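The Table Trial

The form had one box for yes and one box for no, and it was due in December. I had been asked to decide whether the arms could clear a table. The definition of clearing ran to four pages, and I had written three of them.

Kundora sold housekeeping systems to small hotels. Its argument was that a breakfast table is a finite problem. There are cups, there are cloths, there are packets, and all of them have to go somewhere else. A person hired for the work is shown once and then left alone. The arms had been shown 2000 times and had not yet been left alone.

The first run of the evening started at 6:40. Cup tilted, cloth lifted clear, cloth placed in bin. I watched the wrist feed and kept the pen in my other hand.
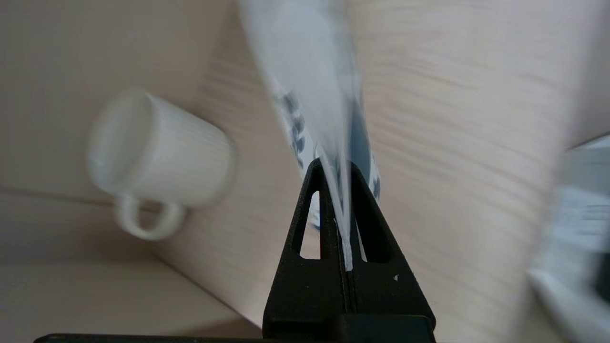
Kundora Acceptance Testing, Soft Goods and Tableware

Soft goods were the trouble. A mug has a handle and a rim, and it keeps them. Cloth has corners only when it feels like it. The planner, which was called Rai, assigned each grasp a confidence score from zero to 100, and for cloth the score wandered while the fingers were already closed. Rai would have hold of a thing and still be deciding what it had hold of.

My job was to record the outcome and leave the score out of it. I recorded both, in separate columns. The second column was not on the form.

By eight o'clock I had passed the cloth section with two remarks. One was about speed. A person folds a napkin while looking for the next one. Rai folded it, let go, backed off to its rest position, and then began to look. I timed the pause at 20 seconds, wrote it down, and moved on to packaging.

Packaging was rated easier than cloth by the people at Vimov, who made the fingers, and harder by everyone who had run the test. Thin plastic gives under light pressure and slides under a little more. Vimov's manual advised a slow close and a straight lift. It said nothing about where the contents would be by then.

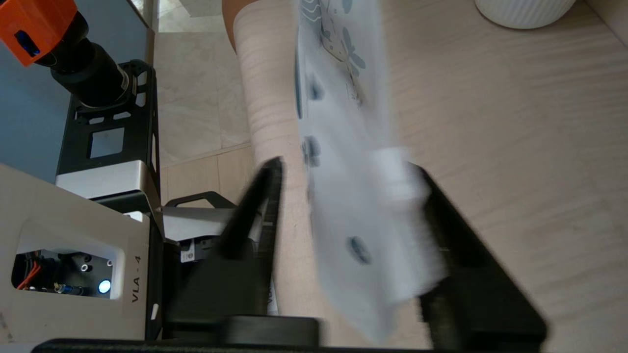 Packets and What Was Decided About Them

The rule was that a packet counted as cleared when it reached the bin in the state in which it had left the table. I had argued for that wording. The other draft said only that it should reach the bin, and under that draft the arms would have passed in the spring.

I ran the section twice. The first time Rai put three packets in the bin and a fourth beside it, then reported four. The second time it reported three and stopped, and waited for me to acknowledge. I acknowledged. It asked again. The prompt had been written by Budo, the firm that handled the interface, and it was very polite. It wanted to know whether I considered the task complete.

I had worked in a hotel once, before the degree. The woman who trained me could carry six cups in one hand and strip a table with the other, and she never asked me that. At the end of the shift she looked at the room from the door. If she went home, it was complete.

I did not put this in the remarks.

At half past nine I changed the program to the panel task, which was the last section and the only one that came from the shop floor.

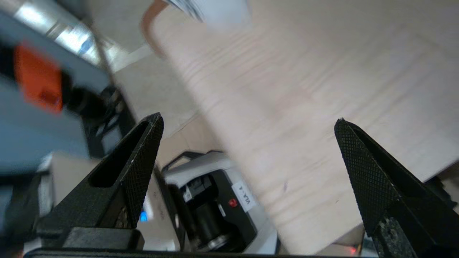 The panel task had been added by someone who thought the same arms might be sold to furniture makers. It carried no weight in the final mark. I ran it anyway, because it was on the sheet, and because Rai's confidence score rose whenever the object was stiff. Some 23 attempts were allowed. I stopped it well before that and let the arms go back to rest.

Then I read through my two columns. The outcomes favored yes by a small margin. The scores did not favor anything. They went up and down all evening like the breathing of someone pretending to be asleep.

Budo's prompt was still on the screen. I ticked no, wrote "retest packaging, same wording" beside it, and scanned the form. The prompt asked whether I needed help with anything else. There was a cup by my keyboard with cold coffee in it. I took it to the sink, washed it, and switched the lights off on my way past the bench.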